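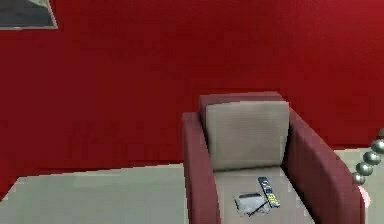 Subject: Re: [finishes] Flashing on deep red, second coat

On the list in August, a member wrote:
> Two coats of Tunolar matte in a deep base over Skallar
> primer, white, untinted. Wall is 218 inches long. By
> lamplight I get dull bands where the roller overlapped.
> A third coat made it worse. Is this the paint or the
> primer? The can says 5 hours between coats and I waited
> overnight.

Probably neither one by itself. Reds made on a deep base carry a lot of colorant and very little white pigment, so they hide poorly and show every change in film thickness. White primer under them makes this worse. Tint the primer to a mid gray or use a gray one off the shelf. I have had acceptable coverage in two coats over gray where the same red took four over white.

The dull bands sound like lap marks. Deep bases skin over fast on the surface while staying soft underneath, and rolling back into a half-set edge changes the sheen. What I would do now:

Let the wall cure for a full week. Overnight is dry to the touch and not much more with this much colorant in it.

Sand the bands lightly with 200 grit, or whatever you have near that. Wipe with a damp cloth and let it dry.

Box all the remaining cans together in one bucket. If you bought a second batch, check the formula label against the first. The store in Arkavwood sold me two gallons of the same color number with different amounts of oxide in them.

Roll floor to ceiling in one pass per strip, keep the wet edge, and don't go back. Turn the heat down and close the vents first. A wall that long is easier with a second person cutting in ahead of the roller.

On the question about burnishing from the other thread - yes, matte deep colors will polish if you rub them. Chávez sells a scuff-resistant matte, their 771 line, that holds up better in a hallway. It costs more and the open time is shorter, so it is less forgiving on laps.

I have not tried an extender in the Tunolar. If anyone has, please post the amount used per gallon.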